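**Nendier printed comforter, queen, medium weight**
Reviewed 2021-03-10

The Nendier is a one-piece comforter with a polyester fill and a brushed cotton-blend shell. It is sold without a cover and is meant to be used without one. I bought the queen size at the regular price from Ostermann and have used it for 11 weeks on a bed that also serves as the sorting and folding surface for the household laundry. Both uses are covered below.

**Construction**

The shell is printed on one face and plain on the other. Fill is held in sewn boxes, 13 inches on a side, with single-needle stitching and no baffle wall between the two faces. Box stitching of this kind compresses the fill along the seam line. On the Nendier the compressed strip is narrow and the loft recovers within an inch of it. Edges are turned and topstitched, with no piping. I found one skipped stitch near a corner and closed it by hand.

Total weight, shell and fill together, works out to 439 grams per square meter on my scale. The packaging gives no figure. For comparison, the Skotus midweight I used before it felt heavier and had larger boxes, and the fill in it moved toward the foot of the bed by the end of the first winter.

**Surface and print**

The pattern is a scatter of tan leaf shapes on pale cream. Contrast is low, and from the doorway it can pass for a solid color. The print sits in the fabric with no raised film, so the printed face and the plain face feel the same to the hand.

Wrinkling is considerable. Shaken out and laid flat, the shell still shows creases across the middle third, and any pile of clothes put down on one side pulls the rest into folds. Buyers who want a smooth bed should look at something with a heavier shell.
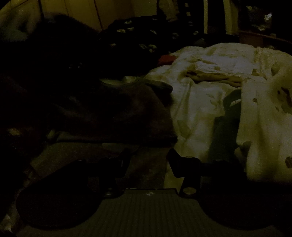

*Cream ground, tan leaf print, with dark fabric heaped at left.*

Dark textiles are the real test of a pale shell. Black and navy laundry left on the Nendier overnight transferred visible lint, most of it in the creases. A dry rubber brush removes it in one pass along the grain. A sticky roller works on the flat areas but skips the stitch lines. I saw no dye transfer from dry garments. Damp ones I did not try.

**Color in low light**

I note this only for people matching bedding to painted walls. Under a cool overhead bulb the cream reads close to white. Under a warm, dim lamp it moves toward yellow and the leaves are hard to make out at all. The swatch on the retailer's page was closer to the first condition. Anyone ordering on the strength of that swatch should expect a warmer cream than shown. 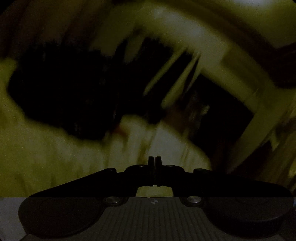 *Indoors, low light.*

**Washing**

The comforter has been through three cold washes, gentle cycle, in a front-loading machine. It fits, with little room to spare. A smaller drum will not rinse it properly. The label allows tumble drying on low. Two full low cycles were needed each time, with a stop between them to pull the boxes apart and turn the comforter over.

Results after the third wash:

- Shrinkage of under an inch in length, none that I could measure in width.
- No clumping in the center boxes. Slight clumping in two corner boxes, corrected by hand.
- Print unchanged.
- Light pilling on the plain face at the foot end.

The pilling is the one item I would class as a defect at this price. It does not affect the printed face.

**Use as a folding surface**

A bed is a poor folding table, being too low and too soft, but it has the area. What matters is whether a garment stays put while the sleeves are brought in. On a satin or percale cover a cotton T-shirt slides when pulled. The Nendier's brushed shell holds knit fabric well enough that a shirt can be smoothed from collar to hem with one hand. Shirts can also be overlapped, hem over collar, and worked through one after another without dragging the next in line.

The softness remains a problem. Pressing down on a crease pushes the shirt into the fill, and the fold comes up rounded. For anything that has to be stacked square I put the Parketti folding board under the shirt. It is a rigid hinged panel, sold separately, and it sits level on the comforter as long as the boxes beneath it have been shaken flat first.
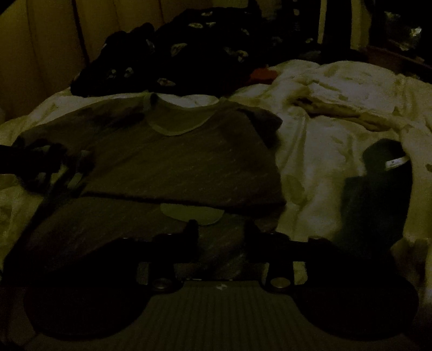 Hanan Sleiman

Gray heathered shirts are what I fold most, and they make a useful check on lint in the other direction. After a full load folded on the plain face I found a few pale fibers at the hems, fewer with each wash of the comforter. The printed face shed less from the start and I now keep it up at all times.

**Warmth**

Adequate for a bedroom kept cool at night, used over a flat sheet. I added a blanket on the coldest nights and will report on summer use in July if it stays on the bed that long.

**Rating**

Construction: good. Washability: good, given a large enough machine. Appearance when made up: fair. Resistance to pilling: fair on the plain face, good on the printed face. I would buy it again in the same size. The king uses the same boxes and would not fit my washer.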